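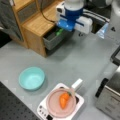 《Coltance》的仓库与存档系统在 2 号大版本中重写过一次,本页汇总该版本之后玩家提交最多的问题,适用于电脑端和移动端。仓库采用“柜—屉—格”三级结构:柜对应地图上的据点,屉对应物品类别,格是实际存放的最小单位。打开仓库界面时,系统只读取处于展开状态的屉,其余内容留在磁盘上。可以对照图中的浅色木柜来理解:灰色塑料抽屉处于拉开状态,里面那件绿色小物就相当于已载入的物品,可以拖动、拆分或出售;收起的屉只显示名称和占用量,不能直接操作。本页最后更新于 2025/07/30。

仓库的初始容量是多少,上限是多少?

新存档的初始容量为 121 格,所有据点合计上限为 400 格。扩容通过建造“货栈”完成,每级货栈增加的格数在建造界面中列出。任务物品不占格,任务结束后自动移除。限时活动发放的材料占格,活动结束时按活动页标注的比率折算为铜币。

为什么仓库显示未满,却提示无法放入?

容量分别按柜计算。如果目标据点的柜已满,即使其他据点仍有空格,物品也不会自动转存。请在仓库界面右上角切换到“按据点查看”,确认目标柜的占用量。另一种情况是屉设置了类别锁定:锁定为“矿石”的屉不接收木材和成品。长按屉名可以解除锁定。

挂机收益在仓库满后如何处理?

离线期间的产出先写入缓存,缓存最多保留 11 小时的产量。上线后,缓存按据点顺序写入仓库;写入时仓库已满的部分留在缓存中,直到玩家腾出空间或缓存达到上限。缓存达到上限后停止产出,已有内容不会被覆盖。停产不影响建筑升级和队伍训练的计时。

离线时间以设备时间还是服务器时间为准?

联网存档以服务器时间为准。本地存档以设备时间为准,但系统会比对上一次退出时的记录,若设备时间早于该记录,本次离线收益计为零。跨时区旅行不会触发此判定,比对使用的是协调世界时。

本地存档能否转为联网存档?

可以,且不可逆。在“设置—存档—绑定账号”中登录 Movov 账号,选择要上传的存档位,等待校验完成。校验期间请勿切换到后台,移动端系统可能会中断传输。校验失败时本地存档保持原样,可以重新上传。转换后的存档不再支持控制台指令,也不能加载会修改数值的模组。

更换设备后找不到存档怎么办?

先确认登录方式与原设备一致。使用邮箱登录和使用第三方平台登录会生成不同的账号标识,即使邮箱地址相同,两者也不会自动合并。若登录方式无误,请在存档列表中点击“显示其他区服”。Wornby 区与 Prantl 区的存档分开存放,客户端默认只列出距离最近的区服。
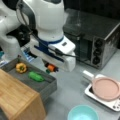
区服一经选定即写入存档头部,客户端不提供修改入口。需要转区的玩家可以提交工单,转区后公会贡献清零,好友列表保留,交易行中尚未成交的挂单会被撤回并退还手续费。同一存档在转区完成前不能再次提交申请。

多台设备能否同时登录同一账号?

不能。后登录的设备会使先登录的设备断开连接。断开前尚未同步的操作按时间戳合并,发生冲突时保留服务器一侧的记录。建议在切换设备前返回标题画面,左下角出现“已同步”字样后再退出。

自动整理的排序规则是什么?

默认按类别、品质、名称三级排序。品质相同的装备再按强化等级降序排列。在“整理规则”中可以调整优先级,规则按存档位保存,不随账号同步。带有收藏标记的物品固定在屉的前部,不参与排序,也不会被批量出售或批量分解选中。

误分解的装备可以找回吗?

分解后的装备进入“回收记录”,在下一次每日刷新之前可以赎回。赎回时需要归还分解所得的全部材料,材料已消耗的,可用等值铜币补足。镶嵌在装备上的宝石在分解时已退回仓库,赎回后需重新镶嵌。超过时限的记录会从服务器删除,客服无法恢复。

队伍携带的物品是否计入仓库?

不计入。队伍背包与仓库相互独立,远征途中获得的物品在队伍返回据点后才会写入。若返回时目标柜已满,队伍停留在“待卸货”状态,不能再次派出,但可以更换成员。手动将队伍改派到其他据点卸货需要支付运费,金额按两处据点之间的道路等级计算。

仓库界面卡顿如何处理?

依次尝试以下操作:

关闭“物品动态图标”。
将“同时展开的屉”设为较低的档位。
在“设置—存储”中清理图标缓存,然后重启客户端。
电脑端玩家可在启动器中校验文件完整性。

若使用了界面类模组,请先停用再测试。旧版模组仍按重写前的结构读取仓库,每次打开界面都会触发一次全量载入。模组作者可参考工坊页面中的接口变更说明。

提示“存档版本过高”是什么原因?

该存档由更新的客户端保存过。请将当前设备的客户端更新到相同版本。测试分支的存档不能在正式分支中打开,测试分支定于九月并入正式分支,届时原有测试存档可直接读取,无需手动转换。

提交工单时需要附上哪些信息?

请填写账号标识、区服、客户端版本号和问题发生的时间。账号标识位于“设置—关于”页面底部,点击即可复制。涉及物品丢失的,请注明物品名称和所在据点;涉及同步失败的,请附上日志文件。电脑端日志位于安装目录下的 logs 文件夹,移动端可在“设置—反馈”中直接导出。同一问题请勿重复提交,重复工单会被合并,处理顺序以首次提交的时间为准。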